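Halari Index of Meals in Short Fiction — data card

Version dated 2024-04-30

Summary

The Halari Index records passages in which characters prepare, share, refuse or talk about food. It covers 643 short stories in English, drawn from the back issues of two small-press magazines, Pornholm and Arnlow. Each record points to a passage and carries a handful of labels. The stories themselves are not included.

The index was made for people who study or teach fiction writing and want to find passages by what they do in a story. A teacher looking for an argument at breakfast, or a meal that one person cooks and nobody eats, can filter for it and then go to the magazine.

Files

stories.csv — one row per story, with story ID, magazine, issue, word count and narrative person.
passages.csv — one row per passage, with passage ID, story ID, start paragraph, end paragraph and labels.
labels.txt — the label list with short definitions.
changes.txt — edits since the first release.

All files are UTF-8 with Unix line endings. Fields are separated by commas and quoted where the text contains a comma. Multiple labels in one field are separated by a semicolon with no space. Empty fields mean "not recorded." They do not mean "no."

Paragraph numbers

Paragraphs are counted from the first line of the story body. Epigraphs, section numbers and ornamental breaks are skipped. A line of dialogue set on its own line counts as a paragraph. In Arnlow, letters and recipes set as block text are counted as one paragraph each, whatever their length. In Pornholm they are counted line by line, which follows the magazine's own layout. Anyone comparing passage lengths across the two magazines should drop passages labeled "inset" first.

What counts as a passage

A passage starts at the first mention of a specific food, drink, dish or meal that a character interacts with or discusses. It ends when the subject has been absent for five paragraphs. Food used only in a comparison ("pale as milk") is left out. Food remembered or imagined by a character is kept and labeled "recalled."

Alcohol was the hard case. Drinks are included when served with food, or when making or pouring them takes up more than one sentence. A character holding a glass through a party is not a passage. This rule cut the bar stories down a good deal, and users interested in drinking should not rely on the index.

Labels

prep — someone cooks, cuts, mixes or lays a table
shared — two or more characters eat together
alone — one character eats, with no one else present
refused — food is offered and turned down, or left
conflict — the passage contains an open quarrel
courtship — the passage moves a romantic plot forward
recalled — the food is remembered or imagined
inset — the passage includes a recipe, menu, list or letter

"Shared" and "alone" exclude each other within a passage. All other labels can be combined. "Courtship" was called "romance" in the first release; the old name survives in some user scripts and will return no rows.

Labeling

Every story was read once in full and labeled by one reader. A second reader then labeled 70 of the stories without seeing the first set. Disagreements were settled by discussion, and the settled version is the one in the file. The two readers differed most on "courtship," often over whether a scene moved the plot or only hinted at it. They differed least on "inset."

Word counts come from the Mahama text tool, version 2, with hyphenated words counted as one. Stories under 50 lines were read but not indexed.

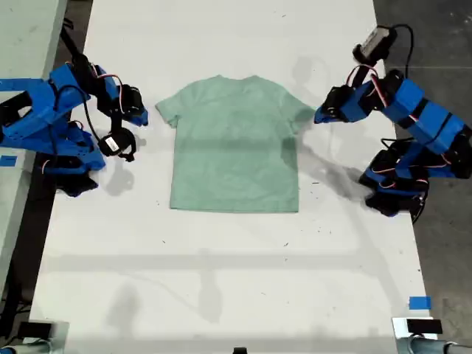 One user of the first release wrote in to say that "refused" was doing two jobs, and that a guest who pushes a plate away is a different event in a story from a supper going cold on the stove. The point is accepted. The label will be split into "declined" and "uneaten" in the October release, and the old label will be kept in a separate column for one further version.

Known problems

Issue 62 of Pornholm was scanned with two pages out of order. Paragraph numbers for its last story follow the scan and are wrong from the middle onward.

Serialized stories are entered as one story under the issue of the first part. The issue field is therefore misleading for later passages.

Narrative person is recorded for the opening only. Stories that switch are not marked.

Neither magazine ran much work in translation, and the label set has not been tested on it.

Use

The files may be copied, changed and redistributed with credit to the Halari Index. Rights in the stories remain with their authors. Requests for the texts should go to the magazines. Corrections are welcome and should give the passage ID, the field, and the proposed value — one correction per line, please.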